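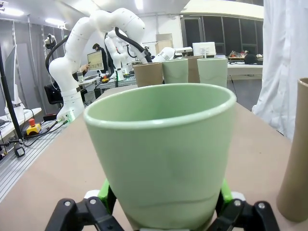 Does the Traler gripper kit hold tapered cups?

Misdale Procurement
Our department is reviewing the Traler two-finger kit for a cup handling station. We would use both cardboard and smooth cups. Are the standard pads sufficient?

Barrera Support
Yes, provided the grip is set low on the cup. Please run 40 cycles with each cup type before approval. Replacement pads are sold in packs of 4.

nullach_lab
We have had ours since January. Pads are fine, software manual is poor.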